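서랍이 말을 안 들을 때

인쇄하기 | 이메일로 보내기

주방 서랍은 두 종류가 있다. 끝까지 안 열리는 서랍과 끝까지 안 닫히는 서랍. 우리 집에는 둘 다 있고, 지난 화요일에는 자리를 바꿔 가며 번갈아 그랬다. 새로 사라는 말은 안 하겠다. 서랍장 값을 보고 나면 다들 갑자기 수리에 관심이 생기는 법이니까.

먼저 비운다. 전부. "무거운 것만 빼면 되지"라고 생각하는 사람은 나중에 레일 뒤에서 나무젓가락을 찾게 된다. 나는 Kititz 사은품 병따개를 두 개 찾았는데, 둘 다 받은 기억이 없다.

비웠으면 서랍을 끝까지 당기고 옆의 금속 레일을 본다. 빵가루와 기름이 섞여 회색 반죽이 되어 있을 것이다. 마른 칫솔로 긁어내고, 미지근한 물에 주방세제를 한 방울 탄 행주로 닦은 다음 마른 천으로 한 번 더 닦는다. 식용유를 바르라는 조언은 흘려들으시라. 석 달 뒤면 그 반죽을 직접 만든 셈이 된다. 양초 토막은 나무끼리 닿는 옛날식 서랍에나 쓰고, 금속 레일에는 건식 실리콘 윤활제를 천에 묻혀서 얇게 바른다. 서랍 안에 대고 바로 뿌리면 숟가락에서 한동안 공구함 맛이 난다.

그래도 뻑뻑하면 나사다. 레일 앞쪽 나사가 풀려서 머리가 튀어나온 경우가 제일 많다. 손 드라이버로 조인다. 전동 드라이버를 쓰고 싶은 마음은 알지만 파티클보드는 그 마음을 모른다. 이미 헛도는 구멍이라면 이쑤시개 두어 개에 목공풀을 묻혀 밀어 넣고, 하룻밤 두었다가 튀어나온 부분을 자르고 다시 조인다.

손잡이도 그때 같이 봐 둔다. 곡선형 금속 손잡이는 안쪽에서 나사로 잡혀 있는데, 헐거워지면 사람들은 꼭 밖에서 돌려 보려고 애쓴다. 서랍을 열고 앞판 뒷면을 보시라.

닫히지 않고 조금씩 떠 있는 서랍은 대개 뒤에 뭔가 떨어져 있다. 바로 위 칸을 빼고 손전등을 비춰 본다. 뒤가 깨끗하면 수평 문제일 수 있으니 장 위에 구슬을 하나 올려 본다. 구슬이 굴러가면 서랍은 죄가 없다. 바닥에 닿는 쪽을 얇은 판으로 괴면 된다.

이제 다시 채울 차례인데, 바로 여기서 대부분 실패한다. 빼낸 물건을 조리대에 쌓아 두고 저녁때까지 노려보다가, 결국 양팔로 쓸어서 도로 넣는다. 내 방식은 단순하다. 하나씩 넣고, 넣을 때마다 한 번 닫아 본다.

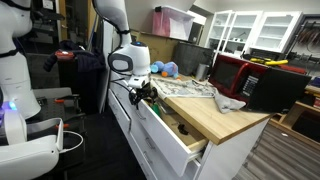

느리다. 대신 어느 물건이 걸리는지 바로 안다. 우리 집 범인은 11년 된 감자 으깨는 도구였고, 지금은 벽에 걸려 반성 중이다. 키가 큰 물건은 눕히고, 납작한 것은 안쪽으로 보내고, 매일 쓰는 것은 앞에 둔다. 건전지는 주방 서랍에 살 이유가 없다. 열쇠도 마찬가지인데, 열쇠는 말을 안 듣는다.

바닥 깔개는 선택이다. 나무 바닥을 그대로 쓰면 닦기는 쉽고 물건은 돌아다닌다. 깔개를 깔면 그 반대다. 나는 7월에 깔았다가 걷었고, 지금은 어느 쪽이었는지 묻는 사람에게 화제를 돌린다.

인쇄하기 | 이메일로 보내기

댓글

밤양갱: 이쑤시개 방법 됩니다. 단, 풀이 마르기 전에 궁금해서 조이면 안 됩니다. 제가 해 봤습니다.

Loredana Piras: 저는 Wellis 레일로 통째로 바꿨는데 너무 잘 닫혀서 손가락을 찧었어요. 뻑뻑하던 시절이 안전했네요.

둘째네주방: 구슬 올려 봤더니 굴러가서 냉장고 밑으로 들어갔습니다. 구슬 꺼내는 법도 올려 주세요.

민트행주: 감자 으깨는 도구는 저희 집도 같은 죄목입니다.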